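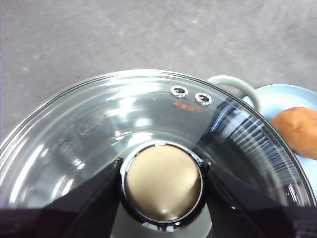 Albertina Macedo
Home cook, bean enthusiast and the person behind this blog

Thursday, May 30, 2019

Can we talk about glass lids for a minute? I cooked with solid metal ones for years and peeked constantly, and every peek let out the steam my rice needed. Then I switched to glass and wow, what a difference! I can stand there like a kid at an aquarium and watch the beans roll around (and I do, my coffee goes cold every time).

The lid up top has my two favorite details. First, the knob: round, domed on top, a soft champagne color with a shiny ring at the base. I love a knob you can get a proper hold of. Second, the two little steam vents near the rim, each with its own silver grommet. My old lid had no vents at all and it rattled like a train whenever I made soup.

Mercy Minja wrote in to ask how I keep glass lids clear. Warm water, a drop of dish soap, a soft cloth, and then dry it right away so it doesn't spot. For the vents I use a dry toothbrush, just a quick twirl from both sides. If there's a greasy film, try a splash of white vinegar! And please let a hot lid cool before it goes anywhere near cold water.

Next up is my black bean soup, the one with orange peel that Ya-wen Au keeps begging me to post. I've made it twice this week already and I'm still tinkering with the cumin, so give me a few more days.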